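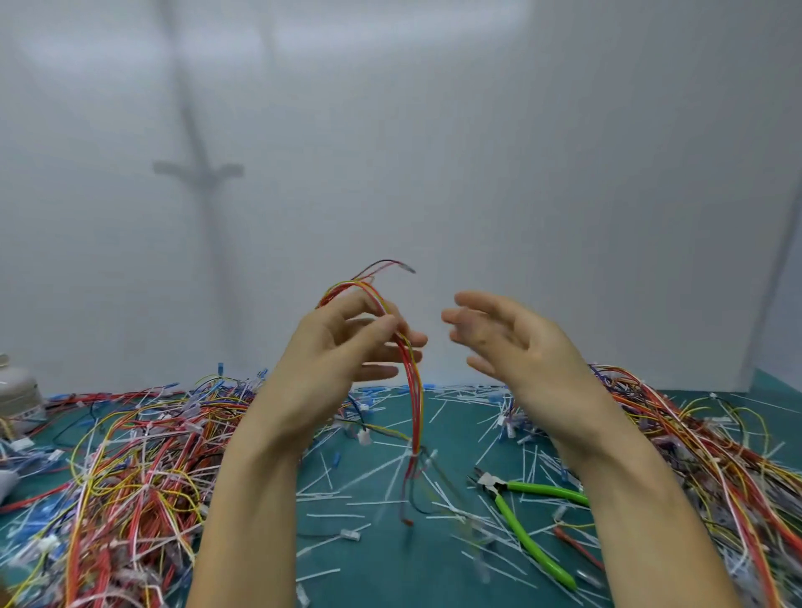
Combien de temps faut-il prévoir entre la commande d'une cellule Stukix et sa mise en production ?

Comptez 23 semaines pour une configuration standard, dont 5 sur votre site. Le délai court à partir de la validation des échantillons de faisceaux, pas de la signature du bon de commande.

Cellule Stukix pour la finition de faisceaux de câbles
Référence catalogue : Stukix, version table double
Fabricant : Fametti
Distribution et intégration : Henríquez
Disponibilité : sur commande
Prix : sur devis, après étude des références

Présentation

La Stukix est une cellule à deux bras destinée à la finition des petits faisceaux de câbles, une fois les fils coupés, dénudés et sertis. Elle prend en charge la pose des colliers, la coupe des queues de colliers, la présentation du faisceau devant un poste de contrôle visuel et la dépose en bac. La coupe de fil, le sertissage et l'insertion des contacts dans les boîtiers restent en amont, sur vos machines actuelles ou à la main.

Elle s'adresse aux ateliers qui travaillent en séries répétées, avec des faisceaux multibranches tenant dans une main : fils de plusieurs couleurs, cosses isolées, boîtiers blancs multivoies, cosses à œillet. Les faisceaux longs, montés sur planche à clous, relèvent d'un autre équipement du catalogue Fametti.

Ce que la cellule fait bien, et ce qu'elle laisse à l'opérateur

Le serrage des colliers et la coupe à ras sont les opérations les plus simples à transférer. L'effort de serrage est réglé par recette et ne varie pas d'un poste à l'autre. La queue coupée tombe dans une goulotte aspirée, ce qui change sensiblement l'état du plan de travail dans les ateliers où l'on coupe à la pince et où les chutes restent sur le tapis jusqu'à la fin du lot.

Le démêlage est plus délicat. Des faisceaux stockés en vrac s'accrochent entre eux par les cosses et par les colliers, et la cellule ne sait pas extraire de façon fiable une pièce prise au milieu d'un tas. Il faut donc prévoir soit un opérateur de chargement, soit un conditionnement amont sur barre ou en bac à peignes. C'est le poste que les acheteurs oublient le plus souvent dans leur premier budget.

L'orientation d'un brin isolé (écarter un fil fin, le passer derrière la branche principale, le ramener vers son boîtier) est possible en option, référence par référence. Nous demandons toujours un essai avant de la chiffrer.

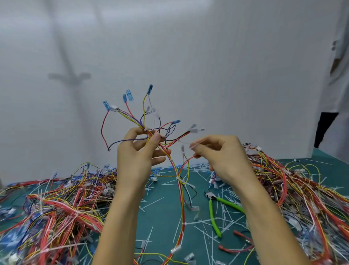 Pour cet essai, envoyez des faisceaux de production courante et évitez les pièces témoins préparées par le bureau d'études. Les longueurs de brins, la raideur des gaines et la position des colliers varient davantage en série que sur plan, et c'est cette variation que Fametti mesure. Joignez la nomenclature, une vue du faisceau à plat, la liste des défauts que vous refusez aujourd'hui et, si vous l'avez, le mode opératoire du poste manuel. Un mode opératoire ancien ou incomplet suffit pour démarrer.

Il est utile d'y ajouter une observation du poste tel qu'il fonctionne. Beaucoup de gestes n'apparaissent dans aucun document : tenir le tronc du faisceau dans une main et trier les brins de l'autre, reposer la pince coupante du côté où on la reprendra, secouer une branche pour voir si une cosse est prise. Chacun de ces gestes correspond à un temps de cycle ou à un outillage, et mieux vaut les trouver à l'étude qu'à la réception.

Configuration standard

Bâti mécano-soudé avec carénage transparent et porte de chargement frontale
Deux bras collaboratifs sur embase commune
Préhenseurs à doigts interchangeables, revêtement souple
Tête de pose de colliers avec coupe intégrée et contrôle de l'effort
Caméra de contrôle et éclairage diffus
Pupitre opérateur en français, espagnol et anglais
4 recettes incluses, mises au point sur vos pièces
Formation de deux équipes, conduite et maintenance de premier niveau

Options

Chargeur à barres pour faisceaux suspendus
Bac à peignes, vide ou plein, changement rapide
Test de continuité en ligne
Étiqueteuse
Recette supplémentaire, à l'unité
Orientation de brin, après essai
Interface avec votre système de suivi de production

Installation et énergies

La cellule occupe la place de deux postes de travail assis, dégagement de maintenance compris. Elle demande une alimentation triphasée, de l'air comprimé sec et filtré et une prise réseau. Le sol doit être plan et porter la charge indiquée sur le dossier d'implantation ; une dalle d'atelier courante convient dans la plupart des cas, un plancher technique ou une mezzanine doit être vérifié par vos soins avant commande.

Évitez l'implantation contre une baie vitrée. La lumière directe gêne la lecture des cosses translucides par la caméra, et l'ajout d'un rideau ou d'un capot après coup retarde la réception. Un mur clair et mat derrière le poste ne pose pas de difficulté.

Temps de cycle

Sur le faisceau de référence utilisé au centre d'essais d'Itach, le cycle est de 31 secondes, chargement et dépose compris, pour quatre colliers. Ce chiffre sert de base de comparaison entre nos machines. Il ne vaut pas engagement pour vos pièces. Votre temps contractuel est fixé dans le rapport d'essai, par référence, avec le nombre de colliers et la méthode de chargement retenue.

Un opérateur expérimenté peut aller plus vite que la cellule sur un faisceau isolé. Comparez plutôt les quantités bonnes par poste complet, pauses, reprises et changements de lot inclus. Si vous changez de référence plusieurs fois par jour, demandez-nous une simulation avec votre planning réel d'un mois chargé ; le mois de mars, pour plusieurs de nos clients, donne une image plus juste que la moyenne annuelle.

Construire le budget

Le devis Henríquez sépare la machine, l'outillage, l'intégration et le service. Nous vous conseillons de garder cette séparation dans votre dossier d'investissement, les durées d'amortissement n'étant pas forcément les mêmes.

La machine comprend le bâti, les bras, la tête de pose, la caméra et le pupitre. Elle est réutilisable si vos produits changent.

L'outillage regroupe les doigts de préhension, les posages et les bacs. Il dépend directement des faisceaux traités. Prévoyez une ligne de renouvellement : les doigts souples s'usent au contact des colliers et des bords de cosses.

L'intégration couvre l'essai, la mise au point des recettes, le transport, la mise en service et la réception. Les travaux de réseau, d'air et d'électricité jusqu'au pied de la machine sont à votre charge et ne figurent pas au devis.

Le service se présente sous forme de contrat annuel facultatif, avec visite préventive et assistance à distance. Sans contrat, les interventions sont facturées au déplacement.

Côté interne, ajoutez le temps d'un technicien méthodes pendant la mise au point, le stock de faisceaux immobilisé pour les essais et le maintien du poste manuel en parallèle pendant la montée en cadence.

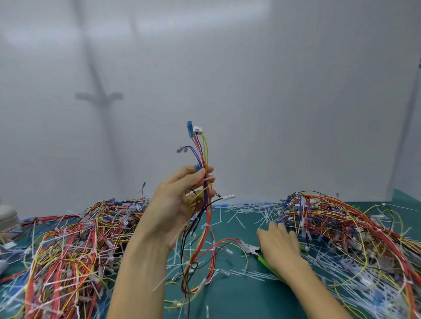
Ce maintien en parallèle est à négocier tôt avec la production. Nous recommandons de conserver au moins un poste manuel équipé, avec ses pinces coupantes, son tapis et sa réserve de colliers, y compris après la réception. Il sert aux retouches, aux petites séries et aux références dont le volume ne justifie pas une recette.

Consommables

La tête de pose accepte les colliers en bande, blancs ou noirs. Les colliers en vrac utilisés à la main ne sont pas compatibles. Si vous avez un stock important, prévoyez de l'écouler sur le poste manuel avant la bascule. Un changement de collier peut aussi nécessiter l'accord de votre client final lorsque la référence figure au plan ; vérifiez ce point avant l'essai.

La lame de coupe se remplace sans outil spécial. Deux lames de rechange sont livrées avec la machine.

Sécurité et conformité

La cellule est livrée avec sa déclaration de conformité et sa notice d'instructions en français. L'analyse de risques porte sur la machine telle que livrée. Toute modification du carénage, du chargement ou des préhenseurs par l'utilisateur doit faire l'objet d'une nouvelle analyse. Le port de gants au chargement est laissé à votre appréciation ; beaucoup d'ateliers travaillent mains nues pour mieux sentir les cosses, et la zone de chargement a été dessinée sans arêtes vives.

Calendrier type d'un projet

Réception des échantillons et des documents
Essai à Itach et rapport
Devis ferme
Commande et validation des échantillons
Fabrication et mise au point des recettes
Réception provisoire chez Fametti, en votre présence ou à distance
Livraison, mise en service et formation
Réception définitive après un lot complet de chaque référence

L'essai est facturé, puis déduit en totalité de la commande si celle-ci est passée pendant la validité du devis. Les faisceaux d'essai vous sont rendus sur demande ; certains auront été coupés ou démontés.

Pièces à joindre à la demande de devis

Nomenclature et plan de chaque faisceau
Volume annuel et taille de lot par référence
Nombre et type de colliers
Mode de stockage amont et aval
Horaires de l'atelier et nombre d'équipes
Implantation envisagée, avec les arrivées d'air et d'électricité
Contrôles exigés par vos clients

Garantie

Pièces et main-d'œuvre, à compter de la réception définitive. Les pièces d'usure (doigts, lames, bandes d'aspiration) sont exclues. Les conditions complètes sont jointes au devis.

Demandes d'essai et de devis : service projets Henríquez, rubrique Faisceaux, en précisant la référence Stukix table double.

Fiche mise à jour le 7 mai 2024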